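Drelloletti Web Series - Progress Report to the Ambrose Fund
26 October 2023
Prepared by Everett Bellamy

We finished the rough cut of season two, and I am so happy to be writing that sentence! All six episodes now exist from cold open to credits, and the finale finally earns its last ten minutes. Your note on the second draft (let Dirka lose the argument) was the right call, and the whole back half plays better for it.

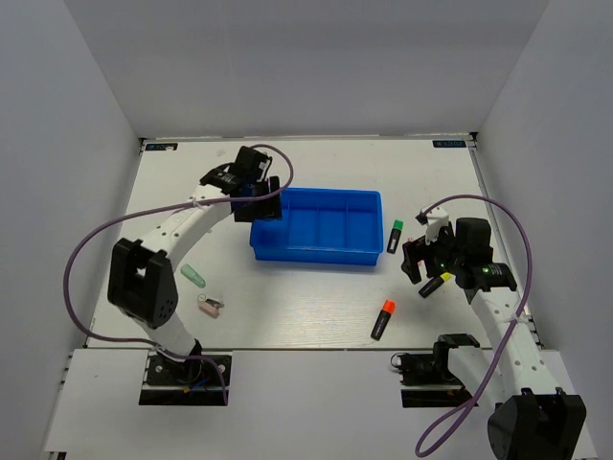
AUDIENCE

The September preview of episode one drew 3666 views on our own site, and 996 people stayed through the credits. We got 157 written comments. Plenty of them were about the sister, who had only two scenes at that point - she has five now, and they're some of my favorites in the show.

MONEY

We are on budget except for sound. Re-recording the kitchen dialogue in episode four cost $497 more than planned, and I moved that over from the poster line.

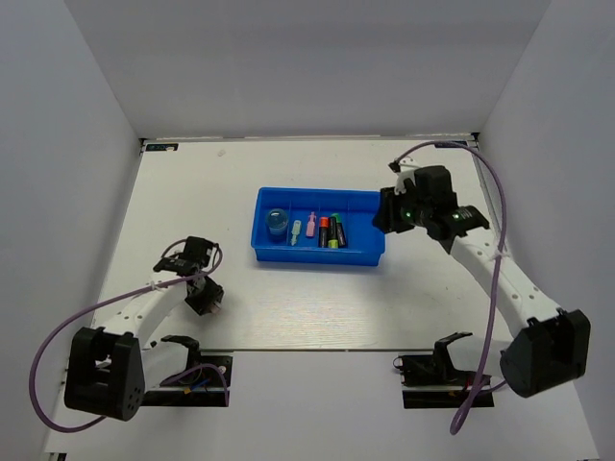
Music is the big job left. Eser has delivered themes for three episodes and is sketching the fourth, which needs something slower under the train station goodbye. Captions come after picture lock, then the color pass. I'd love for you to see the finale before we lock it, so please send me two evenings that work and I'll set up a screening link.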